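My dentist's office now sells a whitening kit at the front desk. It's called Votier, it costs $370, and the hygienist brought it up twice while her hands were in my mouth. So I went home and read the leaflet.

The big claim is "58% brighter smile." Brighter than what? Measured how? There's a little star next to the number and the star leads to a line saying results vary. Great, thanks.

They also mention a study with 600 users. I looked it up. It's a survey. People who bought the kit were asked if they liked the kit.

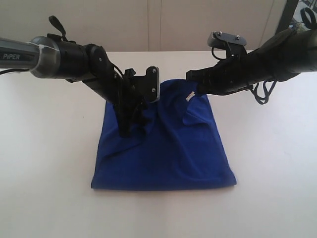 Then there's the blue light. Every kit has one now. Justeo has the same mouthpiece with the same light for a lot less, and its leaflet doesn't say what the light does either. I'd guess the gel is doing the work.

And if you have crowns or fillings up front, whitening gel won't change their color. Mine are on the upper left. Page 9 of the leaflet, small print. It never came up at the desk.

I asked if there was a plain option. Got told the kit is "what most patients go with." Okay, but I asked a different question.

Not saying don't whiten. Just ask what's in the gel, how strong it is, and what happens if your teeth get sore halfway through. I'm still waiting on a call back about the second one.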